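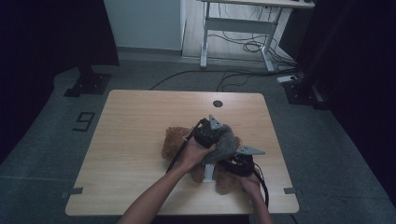 Qual é a versão mínima do sistema exigida para compilar a aplicação Varma com as novas APIs de áudio espacial?
A versão 2 do SDK da Vunard, já instalada nos postos de compilação de Bremau; os postos de Darnunholm mantêm a versão anterior até à migração.

Ata da reunião técnica de desenvolvimento móvel
Data: 21 de janeiro de 2022
Local: Bremau, com ligação remota a Darnunholm

1. Aprovação da ata anterior
A ata da reunião de dezembro foi aprovada sem alterações.

2. Migração para o SDK 2
A equipa de plataforma apresentou o estado da migração. O módulo de reprodução compila sem avisos. O módulo de gravação conserva duas chamadas a funções obsoletas, ambas na rotina de mudança de rota de áudio (passagem de auscultadores para altifalante). Deliberado: substituir as duas chamadas antes da próxima versão de teste. Responsável: equipa de plataforma.

3. Latência
Foram analisados os registos de 2,144 sessões de teste (notação original do relatório, separador de milhares). O limite de 200 ms entre captura e reprodução foi cumprido em todos os modelos suportados, exceto com auscultadores sem fios, em que o valor máximo atingiu 400 ms. Foi proposta a redução do tamanho do buffer. A equipa de testes registou reserva quanto ao consumo de bateria e pediu medições separadas com o ecrã desligado. Decisão adiada.
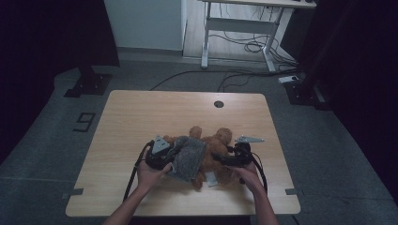

Figura 1. Urso de peluche e tecido cinzento sobre a mesa.

4. Permissões
O texto do pedido de acesso ao microfone passa a ser apresentado no início da primeira gravação e deixa de surgir no arranque da aplicação. A recusa do acesso não pode bloquear a reprodução. Falta a tradução alemã do texto.

5. Compatibilidade
Mantém-se o suporte às duas versões anteriores do sistema. Nos dispositivos sem áudio espacial, a Varma recorre à mistura estéreo; a opção fica oculta nas definições. Darnunholm comunicou um defeito na reposição do volume após chamada recebida, reproduzido apenas em tablets. Registado com prioridade média.

6. Pendentes
Medições de bateria: equipa de testes.
Atualização dos postos de Darnunholm: infraestrutura.
Tradução alemã do pedido de permissão: documentação.

A reunião foi encerrada sem outros assuntos.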